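Chapter 6
Borrowed Time: How Households Keep Their Hours

Ask people how they spent yesterday and they will tell you about a day that never happened. It has a brisk start, a sensible lunch, and a long middle stretch described as "getting things done." Keep a diary alongside them and the day comes out lumpier, with a good deal of standing in doorways.

Sociologists have been fretting over this gap for decades, and the time diary is their favorite tool for measuring it. In the Prullthorpe study, Nayara Batista and Nassoro Mugo asked 349 adults to write down what they were doing every 17 minutes, an interval chosen so that nobody could round it off. Most of them rounded it off anyway.

The entries that gave the coders the most trouble were the small ones. A cup of something at the table might be a meal, a rest, a chore put off, or a conversation waiting for its other half to come downstairs. The diary had one box for it - "refreshment" - and the box filled up fast.

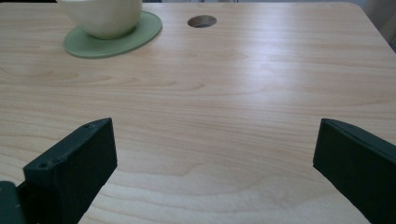 6.1 What Counts as an Activity?

Before we can add up hours, we have to decide what they are hours of. Maja Bielecka sorted household time into 4 kinds: paid, owed, shared, and leftover. Her critics, Fulgencio Pacheco among them, replied that a parent stirring soup while checking spelling homework is doing at least three of these at once, and would like a word with whoever drew the columns.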